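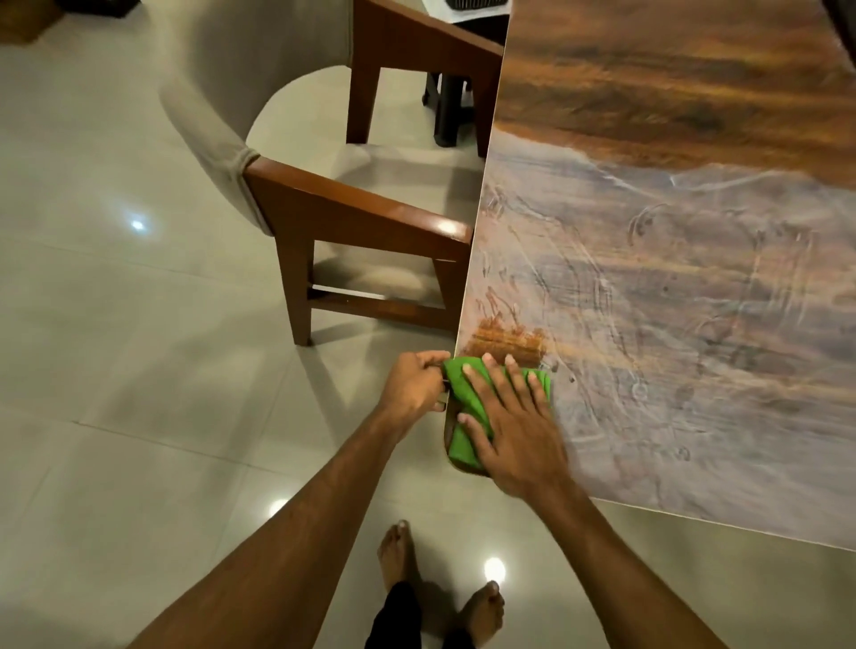

Wiping a table, and when to stop

Last updated in April

The Sarden group spent most of the winter trying to get a robot to wipe a table, and has now written up the part that went well. The method is called Plenitow. Deisy Quispe, who named it, will not say what it stands for, and Tin-yau Tai, who shares the byline, says he was never told.

The trouble with wiping is that it has no natural end. Picking up a cup is finished when the cup is up. A robot trained on people cleaning tables learns the arm motion quickly and then carries on with it, over the same clean patch, with great dedication. The earlier policy did this until somebody pressed the button.

Plenitow learns from head-level video of people cleaning at home, both hands in view. It doesn't copy the hands directly. A small model first guesses, for each bit of tabletop, how much haze is left on it, and the arm policy is then trained to go where that number is high and press. When the whole map drops low enough, it puts the cloth down. Edges and corners get their own term in the loss, after a month in which the robot treated the rim of the table as a cliff.

Results: on the Anport bench, 47 tables were wiped start to finish with no one stepping in, against 7 for the old policy. Two of the 47 were clean to begin with, and the robot wiped them anyway. Tin-yau counts these as successes. Deisy has asked for a footnote.

Glossy wood grain is still the weak spot. Streaky figuring looks a lot like residue to the haze model, and so does the reflection of a ceiling light, which no amount of pressing will remove. The next round of training adds more shiny surfaces and a second view from the side.

The draft is on the Sjöberg shared drive, in the folder marked "cloth". Comments go to Deisy before the end of the month, please, and in one file this time.

7 shares | 2 comments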